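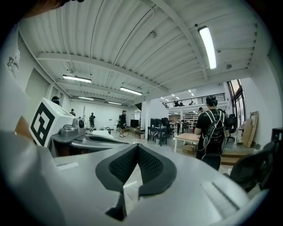 *Under the white corrugated ceiling and steel beams.*

## About Imside

Imside looks after the instruments that keep an eye on air and water, and we've been at it long enough to have grown rather fond of them (even the cranky ones). We started with 3 of us and a borrowed bench, calibrating dust monitors for quarries, and there are now 11 on the team, with around 300 instruments coming through each year from councils, wineries, treatment plants and the odd school science department!

Most of our work is servicing, calibration and hire. The Murau is our own portable turbidity meter, built for people who spend their days in gumboots, and the Zerness is its bench-top cousin, happiest in a lab with a cuppa nearby. Every unit goes home with its calibration certificate and a plain-language note about what we did.

We're always glad to have a chat before you book anything in, whatever the make or colour of your gear. The workshop closes for stocktake each April, so please get in early if your licence renewal falls then.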